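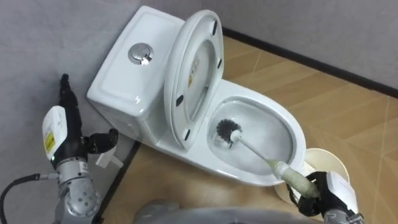

Banuraのトイレ掃除セル、朝の準備から片付けまで

Kobzarのバスルームセルを触るようになってから、準備の手順を人に聞かれることが増えました。そのたびに口で説明していたんですが、自分でも抜けるし、言うたびに順番が変わるし(すみません)、いっぺんちゃんと書いておきます。最終更新は11月27日です。

対象はBanuraと呼んでいるシルバーのヒューマノイド1台と、便器、ブラシ、スタンドまわり。制御側のソフトはLedeoです。Falesmontのほうにある別のセルは床の作りも腕の取り付けも違うので、ここの数字はそのまま持っていかないでください。一度それをやって、肘が洗面台にごつんといきました。私です。

用意するもの

・六角レンチ(手首の締め直し用。柄の短いやつが楽)
・油性ペンとマスキングテープ
・マイクロファイバーの布を乾いたまま2枚、濡らして固く絞ったのを1枚
・面ファスナーの結束バンド
・予備のブラシ。柄の太さが同じもの
・ノート。タブレットでもいいけど、手袋のままだと反応しないんですよね

1. 電源を入れる前にケーブルを見る

まずは電源オフのまま。気持ちはわかるんですけど、先に電源を入れたくなるのはぐっと我慢です。

頭の上から来ている紫の線は、引っ張ってピンと張るようではだめで、Banuraが前かがみになったときに手のひらひとつぶん余るくらいにしておきます。余らせすぎると今度は肩の裏に回り込んで、腕を上げた瞬間に挟みます。私は上のガイドに通したあと、胴体を手で支えてゆっくり前に倒し、いちばん倒れた姿勢で長さを決めています。

床の黒いケーブルは足の通り道から外すこと。洗面台の脚の下をくぐらせるときれいに見えるんですが、引き抜くときに引っかかるので、手前をゆるくカーブさせて逃がすほうが後で楽です。踏んだかどうかは音ではわかりません。毎回目で見ます。

胴体に沿っている細い線は、指でなぞって浮いているところがないか確認。浮いていたら結束バンドをいったん外して留め直し。締め直しじゃなくて留め直しです。上から締めると中の線がよじれたままになるので。

2. 便器まわりをいつもの状態にする

ふたと便座は両方とも上げます。最後まで上げて、手を離しても戻ってこないところまで。途中で止まっていると手首がふたに当たります。

ブラシスタンドは便器の前縁の右横に置きます。床にテープで印をつけてあるんですが、このテープ、掃除のたびに端からめくれてくるんですよ。めくれてきたら全部はがして貼り直してください。半分だけ残して重ね貼りすると、次の人がどっちの線に合わせるのか迷います(迷いました)。

ほかに床に置くものがあるときは、足の前に来ないように。

3. 立たせて、前かがみの姿勢を作る

電源を入れてLedeoで「待機」になったら、吊りを少しずつゆるめて足裏を床につけます。膝は軽く曲げた状態から始めます。まっすぐ伸ばして立たせると、前に倒れるときに腰だけで持とうとして、モーターがすぐ熱くなります。

便器に対してはやや近めに立たせるのが私の好みです。遠いと腕が伸びきってしまって、便器の奥をこするときに力が逃げるんです。近すぎると今度は膝が前に出る余裕がないので、立たせたら一度だけ空の動作、つまりブラシなしで手を便器の中まで下ろす動きを流してください。ここで当たらなければだいたい大丈夫。

空の動作のときに見ておきたいのは肘です。手先ばかり見ていると肘がどこにいるか忘れます。誰かもう1人いるなら、手先係と肘係に分かれるといいです。

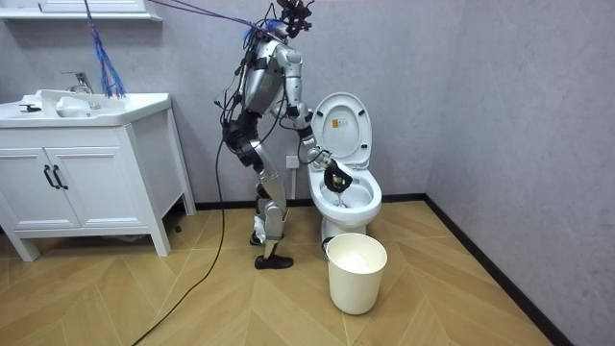

Wanpen Thepsuriya：姿勢を作ったあとに肩の原点を取り直すと、前かがみのぶんがずれて入りませんか。うちでは吊ったまま原点を取って、それから足をつけています。あと、前後の足の開きを毎回変えていると腰の角度の記録が比べられなくなるので、足の位置にも印をつけたほうがいいと思います。

Wanpenさん、ありがとうございます。原点は完全におっしゃる通りで、前の版では順番が逆になっていました。正しくは「吊ったまま原点、そのあと足裏」です。直してあります。足の印のほうはまだ迷っていて、今はつま先だけ印をつけて、後ろ足は動作に合わせて少し変えています。固定したほうがきれいなデータになるのはわかるんですけど、床の継ぎ目に足が乗る位置だと微妙にがたつくんですよね。

4. グリッパーの点検

ここがいちばん時間をかけてほしいところです。水を使うセルなので、指の付け根に汚れが回ります。

(1) 指を全開にして、付け根を乾いた布で拭く。布の角を立てて隙間に入れる感じで。
(2) 絞った布で指の内側を拭いて、すぐ乾いた布で追いかける。
(3) 指で軽くつまんで左右にゆすってみる。カタカタ言うなら手首側のねじを確認。
(4) ねじには油性ペンで合いマークを引いてあります。線がずれていたらゆるんでいるということなので、締めてから古い線を拭き取って引き直し。

(4)の線の引き直し、面倒で飛ばしたくなるんですが、飛ばすと翌日には何の線だかわからなくなります。私はずれた線を3日放置して、4日目に手首ごとくるっと回りました。びっくりしますよ、あれ!

グリスは足さないでください。足していいのはGillespie Nisbetさんが月初めに開けるときだけ、という決まりにしています。以前みんなが善意でちょっとずつ足して、糸くずとまざって黒いペーストみたいになったことがありまして……。

開閉回数はLedeoの「手先」の画面で見られます。9月に指先のパッドを替えたときは、記録を始めてから2000回を過ぎたところでした。ただ回数だけで決めているわけでもなくて、パッドの表面がつるつるしてきたら早めに替えています。指の腹でこすってみて、ひっかかりがなければ替えどき。

5. ブラシを持たせる

ブラシは柄の端のほうを持たせます。真ん中を持つと安定しそうに見えるんですが、便器の縁にグリッパーが当たって奥まで届きません。

手順はこうです。

まずスタンドにブラシを立てておく。ヘッドが底までちゃんと落ちていること。斜めに引っかかっていると、抜くときにスタンドごとついてきます。

次にLedeoで「把持位置へ」を押して、手首の傾きが57度になっているのを確認。ずれていても1度や2度なら手で直さずに、いったん戻してもう一度押すほうが早いです。

そのあと把持力を段階6にして閉じる。5だと濡れた柄で回ります。7にすると回らないかわりに、柄の表面にだんだん跡がついてきます。 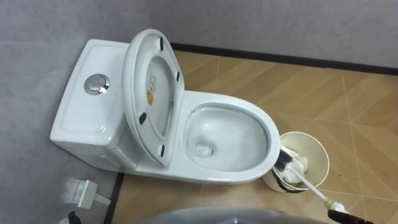
ヘッドはスタンドの中、柄の端をグリッパーでつかんだ状態。

閉じたら、人の手で柄の途中をそっと押してみてください。このとき必ず非常停止をもう片方の手に。押しても柄がグリッパーの中で回らなければ合格、回るなら開いてやり直しです。何回やり直しても回るときは、力を上げる前に柄を拭きましょう。たいていは柄のほうに洗剤がついています。

ブラシを新しいものに替えた日は、把持位置の登録も必ずやり直し。同じ型を買ったつもりでも、柄の太くなり始める位置が違うことがあります。古いブラシは捨てずに、柄に日付を書いて箱へ。比べるときにけっこう役立ちます。

6. 当て具合を決める

持てたら便器の中へ。最初は水の上で止めて、そこから壁面のほうへ寄せていきます。ブラシの毛が少し寝るくらいが目安で、毛の根元の硬いところが陶器に当たるゴリッという音がしたら押しすぎ。すぐ戻してください。

接触のしきい値は、今のところ126で回しています。単位はLedeoの内部の値なのでニュートンとかではないです。これより低いと水の抵抗だけで「当たった」と判定して途中で止まるし、高いと縁の裏で突っ張ります。縁の裏、ほんとに難しいんですよ。きれいにこするには手首を返さないといけなくて、返すと肘が上がって、肘が上がると頭の線が引かれる。ここで手順1の「手のひらひとつぶん」が効いてきます。

動かす順番は、奥の壁、左右、手前、最後に底。底を先にやると毛が水を含んで重くなり、そのあとの当て具合が全部変わってしまうので、私はこの順で通しています。

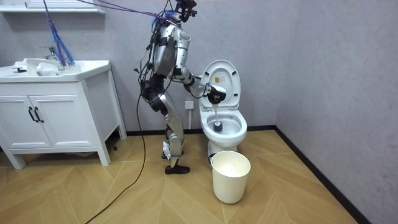

速さのほうは、最初の一周だけ半分に落としておくのをおすすめします。半速で一周して、音と肘と線の三つを見て、気になるところがなければ通常の速さに戻す。半速だと正直退屈なんですけど、通常の速さで肘が当たるとその日の予定がまるごと飛びますからね。

途中で止まってしまったときは、あわてて再開を押さないこと。Ledeoは止まった位置から同じ力で続きをやろうとするので、引っかかって止まったのなら余計に食い込みます。まず力を抜く、手先をまっすぐ上に上げる、それから待機に戻す。上げるときは斜めに逃がさないで、便器の縁を完全に越えるまで真上です。

7. 終わったあと

ブラシは便器の上で少し待って、しずくが落ち着いてからスタンドへ戻します。待たずに動かすと床に点々と垂れて、それを足が踏みます。

スタンドに戻してグリッパーを開いたら、吊りを効かせて足裏が浮くところまで上げ、電源オフ。そのあとに手順4の(1)と(2)をもう一回やります。朝やったからいいや、とはならないです。使ったあとのほうが汚れているので。

床は乾拭き。黒いケーブルの下も持ち上げて拭いてください。ケーブルそのものは、絞った布で本体側から壁側へ向かって一方向に。往復すると汚れが端子のほうに寄っていきます。

ノートに書くのは、把持をやり直した回数、止まった場所(「左の縁の裏」くらいの書き方で十分)、合いマークがずれていたかどうか、それと使ったブラシの日付。感想もぜひ。「今日は手首の音が高い」みたいなメモから、あとで配線の擦れが見つかったこともあります。

よくあるつまずき

柄が途中で回る
柄を拭く、把持位置を取り直す、パッドを見る、の順で。力を上げるのは最後です。

手を下ろす途中で毎回同じ高さで止まる
線が引かれているか、立ち位置が近すぎるかのどちらかが多いです。頭の線を手でゆるめてやってみて通るなら前者。

待機に入らない
非常停止が押しっぱなしになっていませんか。笑われそうですが、私は今月もう2回やりました。

片側だけ磨き残しが出る
ブラシの毛が寝癖みたいに片寄っていることがあります。スタンドに戻すときに柄を半回転させておくと、多少はましになります。それでもだめなら交換。

手首を外して掃除するところまでは長くなるので、別のページに分けます。Gillespieさんが次に開けるときに横で見せてもらう約束なので、書けるのはそのあとです。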